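Flosdale Adds Tote Return Service for Regional Grocery and Pharmacy Distributors

Flosdale, which runs a shared pool of reusable plastic totes for regional distributors, will begin collecting empty totes directly from customer store locations in July. Until now, customers have been responsible for moving empties back to one of the company's wash depots at their own cost.

The service will open with 68 store locations served by two existing customers, Fikia and Dantas. Stores will be added by route as each customer completes its delivery schedule review. Pool rental rates for current contracts do not change. Collection is billed as a separate line, per stop, with no charge for a stop at which fewer than 50 totes are waiting and the truck is already on route.

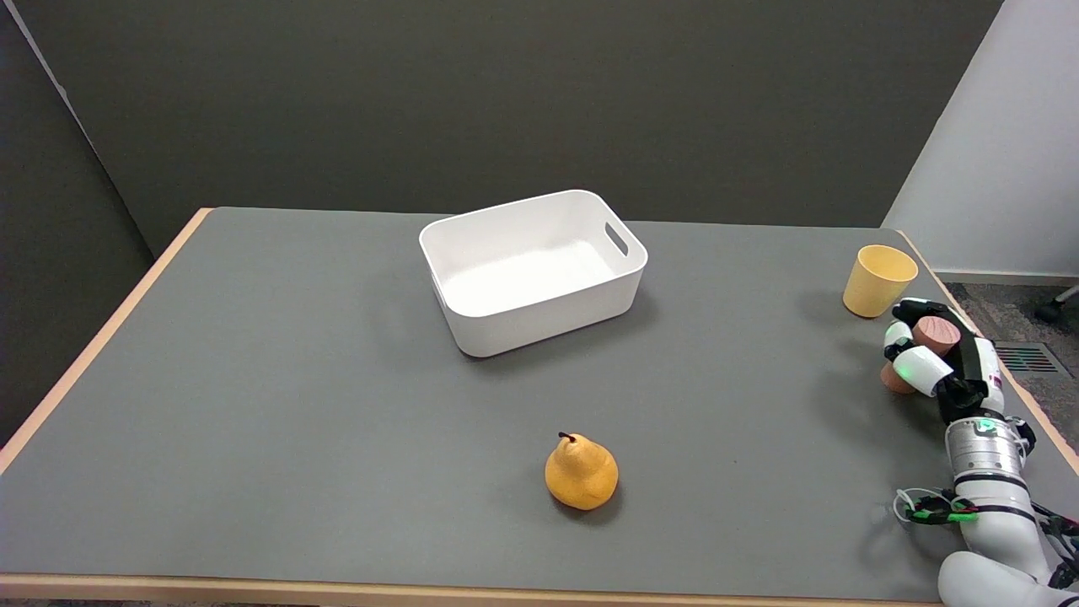 Empties must be nested, free of labels other than the pool tag, and staged at the receiving door by 6 a.m. on the collection day. Totes with cracked rims or broken handles are accepted but must be stacked separately. Flosdale will inspect these at the depot and issue a damage report within two business days.

"Most of the loss in a tote pool happens at the back of the store," said Seema Tiwari, director of pool operations at Flosdale. "Totes get used for shelf stock, for cleaning supplies, for whatever is on hand. A fixed pickup gives the store manager a date and a count to work to."

During a trial with Fikia, Flosdale collected 3703 totes from store receiving areas. Of these, 160 were retired at inspection and sent for regrind. The remainder were washed, dried and returned to the pool.

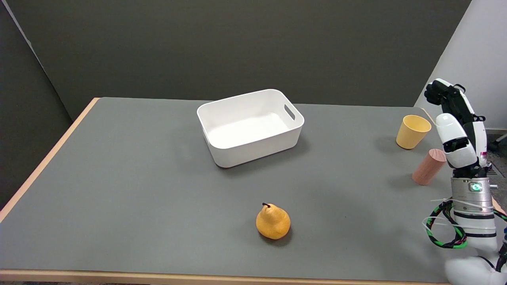 Wash standards are the same for collected totes and for those returned under the older depot arrangement. Each tote passes through a pre-rinse, a detergent wash, a final rinse and forced-air drying before it is scanned back into inventory. Pharmacy totes are kept on a separate line and are not mixed with grocery stock at any stage.

Customers will be able to see collection counts through the Plernard inventory portal, which Flosdale already uses for billing. Counts are posted by 4 p.m. on the day the truck is unloaded. Disputes over a count must be raised in the portal before the monthly invoice closes.

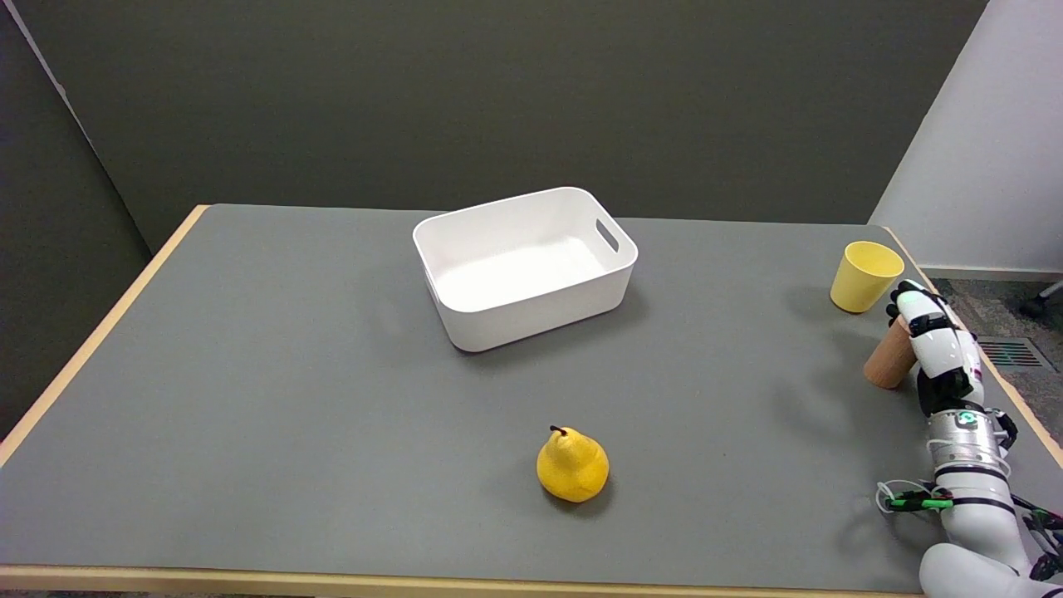
FLOSDALE DEPOT OFFICE, July

Distributors that wish to join the second group of routes should send a store list, dock hours and average weekly tote volume to their account manager. Agathe Tessier, head of customer accounts, will confirm route dates in writing. Stores without a dock can be served by liftgate truck on request.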